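Section 4. Teaching the planner a two-arm cloth task

By now Clilar should be talking to both arms and both cameras, so we get to the fun part: letting the planner work with fabric! Cloth never has the same shape twice, and Plarwood (the perception module) handles it by tracking the outline and the grip points together.

Before you start, load the table profile you saved in Section 3 and set the speed limit to Low.

1. Open Tasks > New and choose Two-Arm Cloth.

2. Under Color Mask, click any part of the cloth in the head view. Blue on a brown mat separates beautifully, and the default tolerance usually works as is.

3. Set Grip Points to Both Ends, then press Preview. The planned paths show up over the live view. 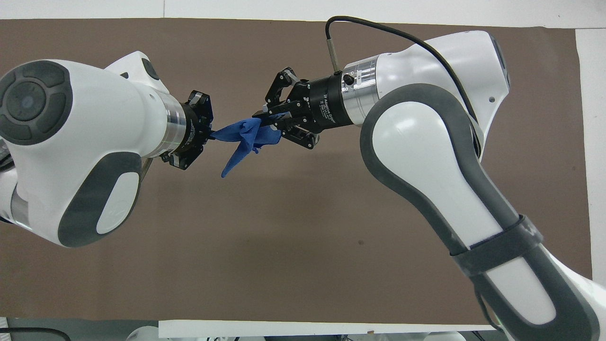
4. Watch the Tension readout while both grippers have hold. If it goes past 800, the planner pauses and asks you what to do. Pick Ease Off and it brings the grippers closer together a little at a time.

CAUTION: Keep your hands off the mat whenever the status bar says Armed, even if nothing is moving.

5. Switch to the side view and turn on Keep-Out Zones. Draw a box around anything the arms shouldn't touch. A chopstick rest makes a great test object, with thin parts that the depth filter likes to drop.

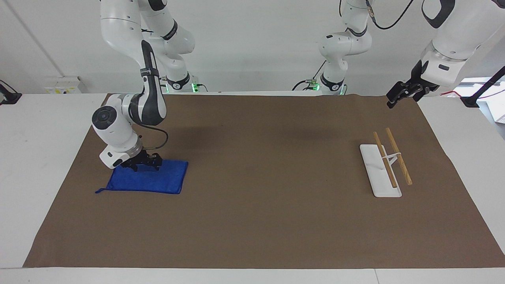 6. Assign each arm a role. An arm marked Hold or Press stays with the cloth, and an arm marked Wait hovers over its own side until the planner calls it.

Note: Left and right always mean the robot's left and right. In the side view they come out swapped, and the Mirror Labels option only changes the text on screen.

7. Press Run Once. Clilar saves a log with the mask, the grip points and every replanned path, and you can scrub through it on the timeline. (Gemma Naylor wrote the timeline viewer, and it's a joy to use.)

If the mask flickers, raise Smoothing to 4 and run step 3 again.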